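Suche im Ticketsystem Suchbegriff eingeben Los

September, 16:40 Uhr
Gemeldet von: Cillian Geraghty, Robotik-AG

Ticket 558: Arm greift in der Simulation neben die Flasche

Projekt »Womdale«, Szene »Esstisch«. Der Arm soll die Glasflasche in der Tischmitte anfahren, greifen und zwei Handbreit weiter rechts abstellen. Er fährt auch los, sehr entschlossen sogar, und schließt den Greifer dann in der Luft. Im Log steht »Griff erfolgreich«. Schön, dass wenigstens einer zufrieden ist.

Bisher versucht:
- Simulation neu gestartet. Gleicher Fehler, bessere Laune.
- Physikschritte von 300 auf 2000 pro Sekunde erhöht. Der Laborrechner klingt jetzt nach Laubbläser, der Griff geht weiter daneben.
- Flasche gegen einen Würfel getauscht. Würfel klappt sofort.
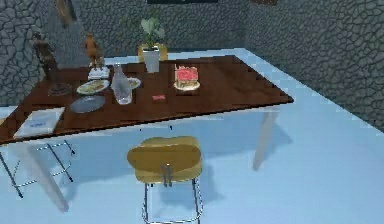 Mit dem Würfel ist die Aufgabe aber keine mehr, und beim Nirkport-Cup wird nun mal eingedeckt. Ich tippe auf das Kollisionsmodell der Flasche. Das Paket stammt von der Mastesham-Gruppe aus dem Vorjahr, die Doku dazu besteht aus dem Satz »müsste passen«.

Nachtrag, 18:05 Uhr: Kollisionsmodell eingeblendet. Der Ursprung der Flasche liegt am Hals, unser Skript erwartet ihn am Boden. Versatz in chowdhury_szene.yaml eingetragen, jetzt trifft er. Beim Abstellen kippt die Flasche noch, dafür mache ich ein eigenes Ticket auf.

Status: gelöst. Bitte die 2000 Schritte vor der nächsten AG wieder zurückstellen, im Raum nebenan wird Klausur geschrieben.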